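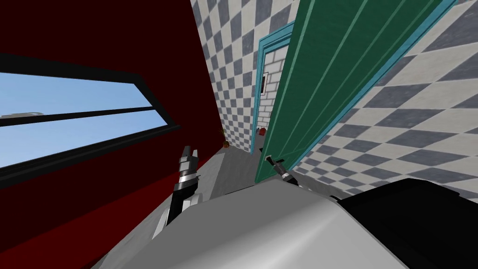 Why pay for a simulated corridor, Fongchan Jitpraphai wrote to us in March, when every office building already has a corridor and lets you walk down it for free?

Fair question. The answer is that your office corridor has people in it, and they get tired of stepping over a robot. Grastton Interiors is a pack of 25 rendered home layouts for two-armed mobile robots, with doors that swing and floors you can drive on. When the robot gets wedged behind a door at 2 a.m., you press reset and the building manager sleeps through it.

## What's in the pack

- 25 layouts, each with 9 color schemes, ranging from restrained to the kind a landlord would paint over
- Hinged doors with adjustable stiffness and swing limits
- A base view and wrist views for both grippers, recorded together
- 21 starter tasks: doors, drawers, picking up, putting down, plugs and cords

The color schemes look like a joke until you train on beige for a month and then show your policy a red wall. Ours took it badly. Schemes can be mixed at random from run to run, or locked if you're trying to work out what went wrong.

Cords were the hard part — they bend, they get in the way, and they have no respect for a physics engine. Ours are built from short linked segments, with the stiffness exposed as a setting. Leave it high for your first few runs.
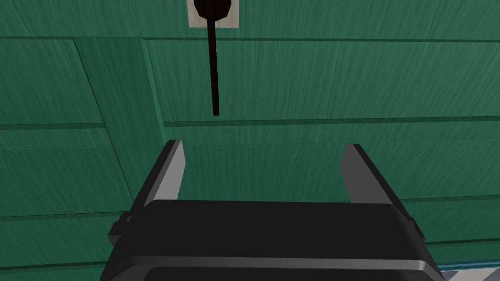

Yaa Amegashie reports that her team spent longer on the cord tasks than on all the doors put together, and would like the default stiffness turned up a little. It will be, in the next release.

## What it won't do

There's no cloth, no liquid and no pets. Lighting is even and flat by default, which is kind to your graphics card and less kind to your hopes of a smooth move to real hardware. Turn on the shadow option before you brag to anyone.

Small objects can also end up low in a wrist view, half hidden by the gripper's own housing.
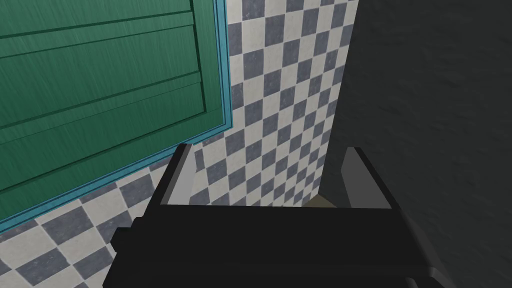

We could have moved the wrist view to flatter the benchmark scores. We left it where most people bolt their cameras, and added a side offset for anyone who wants one.

## Licenses

One license covers one lab and up to 200 parallel copies. Updates are included for as long as we keep making them. Robot models are loaded separately, and the setup guide covers the import steps, joint limits and gripper mapping.

Trial access opens one layout and all the doors. Cords are in the full pack only.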